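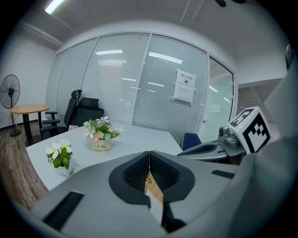

Nahom Yimer asked whether the pots count as part of the flowers or as separate items, and whether a table with two arrangements on it should be filed as one entry or two. Both questions came up often enough that the answers are now in this file. The pot and what is in it are one item. Two arrangements on a table are two items and one entry.

Soltora Tabletop Flowers

Data card and notes, last edited Sep 20, 2021

What is in it

Soltora is a set of pictures with short written notes on artificial flowers as they stand in offices: meeting tables, front desks, window sills, shelves. There are 2,069 entries. Each entry covers one table or surface. Fresh flowers and dried flowers are left out, and so are plants with no blossoms.

Fields

entry_id: a number, never reused
surface: table, desk, sill, shelf, other
surface_color: one plain word
item_count: number of arrangements on the surface
pot_color: one per item
blossom_color: one or more per item, main color first
pot_text: any word printed on the pot, copied with its capitals
room: meeting room, reception, open office, hallway, unknown
note: free text, up to 180 characters

Sample entry

surface: table
surface_color: white
item_count: 2
item 1: pot cream, blossoms pink, white, light blue, pot_text "Life"
item 2: pot white, blossoms white with yellow centers, pot_text blank
room: meeting room
note: Item 1 is the larger of the two. Green leaves on both.

How colors are named

Use everyday words. Pale pink goes in as pink. Cream and white are kept apart for pots, and people disagree about them more than anything else in the set. If two readers can't settle it, enter white and put "maybe cream" in the note. The center of a flower is only recorded when it differs from the petals.

Do not enter a species. Early entries had "daisy" and "hydrangea" in the blossom field, and we took them out in June. A fabric flower is often not a copy of any one plant.

Changes

Version 6 merges the Tuhumury entries, which used to be a separate download. The old Tuhumury numbers had 1,000 added to them until the ranges overlapped, so do not rely on them. Use the lookup file.

pot_text used to be lower case throughout. It now follows the pot.

Known problems

Small pots behind large ones are missed in some of the older entries. Reception desks are thin on the ground compared with meeting rooms. Hallway and open office are mixed up wherever a room has no door.

Corrections

Send the entry number, the field and the new value. One correction per line is easiest to work with. Changes to item_count need a second reader before they go in.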